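Crafts > Paper & Packing > Making Your Own Shipping Boxes

How to Cut Down a Big Cardboard Box to Fit What You're Mailing

10 December 2023
By the Junside Paper Shed

I sell hand-bound notebooks, and for years I bought mailers in whatever size the store had left. Then October rolled in, I had 139 orders to get out, and the only boxes in the garage were big ones from a shelf I'd ordered (yes, I keep them all, my closet is a disgrace). So I learned to cut them down, and now I do it for nearly everything I send!

What you need: a box bigger than your item, a sharp utility knife, a metal ruler, a pencil, something blunt for scoring, and good packing tape. I use a bone folder from Magaña for the scoring, but the back of a butter knife does fine. Put a cutting mat or a scrap of board under your work, please. I have a long scar in my dining table from the day I skipped that.

Start by standing your item in the box and packing it the way you mean to send it, padding underneath and all. Make a pencil mark on the inside wall level with the top of the item, then make another one 3 inches higher if it's breakable, or one inch higher if it isn't. Take the item back out and carry the higher mark around all four walls with your ruler. This is your new fold line.

Now score it. Press firmly enough to crush the inner layer of the cardboard without tearing it — two slow passes are better than one angry one. I did my first few with the knife, cutting halfway through, and one split right open along the fold when I taped it.

Next, slit each of the four corners from the top edge down to the score line. Go slowly here and keep your other hand well behind the blade. Fold all four walls inward along the score and you've got new flaps.
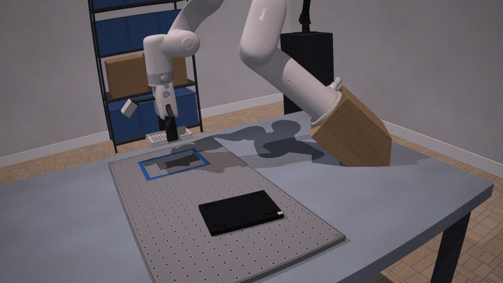
If the flaps overlap too much and the top bulges, trim the long pair until they just meet in the middle. Save the strips! I roll them up and tuck them into the ends of the box, and they hold a notebook snug.

Tape the center seam first, then run a strip across each end so it makes a big letter H. Older boxes get an extra strip along the bottom too, even when the bottom looks okay to me. Cross out any old labels and barcodes with a fat marker, or paste plain paper over them.

My first one took me most of an evening, with a lot of muttering. These days I can have 6 ready before my coffee goes cold, and the pile in the closet is finally going down.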